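Passer de la photo à la conception graphique en agence : quel portfolio montrer ?

Publié dans Métiers de la création > Portfolio et candidatures

kestrel_b
Bonjour à tous,
Je fais de la photo de produit depuis plusieurs années, en indépendant, et je voudrais postuler comme graphiste junior dans une petite agence de communication. J'ai suivi une formation du soir en mise en page et j'ai quelques projets terminés : une identité pour un salon de thé, deux affiches, une brochure de 16 pages.
Mon souci est le tri. J'ai 53 images que je juge présentables et seulement quatre projets graphiques. L'agence demande un PDF et une courte biographie pour la page équipe. Faut-il mélanger photo et graphisme, ou faire deux documents ? Et la biographie, à la première ou à la troisième personne ? Je l'ai déjà réécrite trois fois et elle sonne toujours faux.
Merci d'avance.

atelier-nord
Bonjour,
Un seul document. J'ai reçu des candidatures pendant quelques années dans un studio et le deuxième fichier n'était presque jamais ouvert. Mets les quatre projets graphiques au début, la photo ensuite, et limite-toi à une dizaine d'images. Les 53, tu les gardes pour ton site.

Pour chaque projet, indique la demande du client, ce que tu as fait toi-même et le format final. Deux ou trois lignes suffisent. Si tu as aussi fait les photos de la brochure, écris-le clairement : une petite agence cherche souvent quelqu'un qui peut faire les deux.

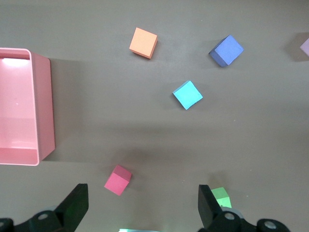
Côté fichier, reste sous la limite indiquée dans l'annonce et exporte en pages simples, pas en planches. Les doubles pages sont pénibles à lire sur un portable. Vérifie aussi que les polices sont bien incorporées. J'ai vu passer un portfolio soigné où tous les titres s'affichaient dans une police de remplacement.

Pour la biographie, regarde la page équipe de l'agence et fais comme eux. S'ils écrivent à la troisième personne, tu écris à la troisième personne. Vise 400 signes, avec ton parcours, ce que tu fais aujourd'hui et un détail concret. Évite « passionné depuis l'enfance », tout le monde l'a déjà mis.

pixelmou
Perso j'ai tout mis sur Prolara et j'envoie juste le lien, ça passe très bien. Le PDF c'est un peu dépassé à mon avis.

kestrel_b
Merci à vous deux. L'annonce exige un PDF, donc je pars là-dessus, avec le lien du site en dernière page. Je refais la biographie ce week-end et j'envoie le tout avant la fin mars.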